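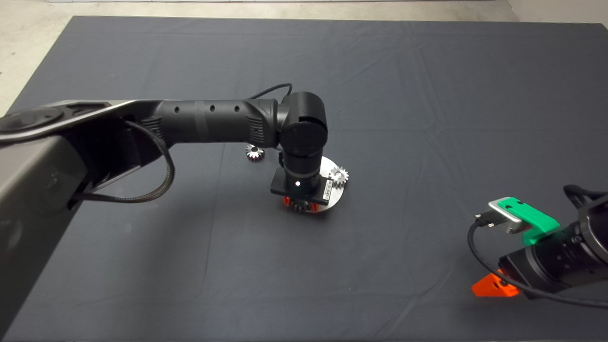

Workshop tips: getting a small bench arm to handle gears

Mavow rents its two-arm bench kit by the month, and the kit we had through April cost 289 a month with the fingers included. These notes are for small shops thinking of trying one on light assembly work.

Cover the table first. A plain dark gray cloth keeps small parts from rolling and cuts down on glare. Pull the wrinkles out where parts will be set down – a gear sitting on a fold leans, and the fingers close on it crooked.

Route the cables before you power up. Move each arm by hand through its full reach and check that no loop catches on a part or on the other arm.

Buy the spare pads. The set of 22 from Culamar fits the Mavow fingers and costs less than replacing the fingers themselves. Bare plastic slips on polished steel. A rough black pad on each side gives a better hold on gear teeth.

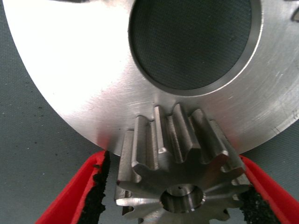
Grip a spur gear from both sides and leave the bore clear, so you can still line it up with a shaft. Bring it in slowly near any larger metal part. Gleice Prado, who ran most of our tests, set the closing speed to the second-lowest step and kept it there.

Brush the cloth off between runs. Grit gets into the pads and shortens their life.

Lighting matters more than the manual says. Brushed metal throws a strong glare, so move the lamp until you can see the edge of the part clearly.

The Eneck kit is cheaper at 139 a month, but the pads are extra and support is by email only. For gear work we would pay the difference. If you only move boxes or trays, take the Eneck.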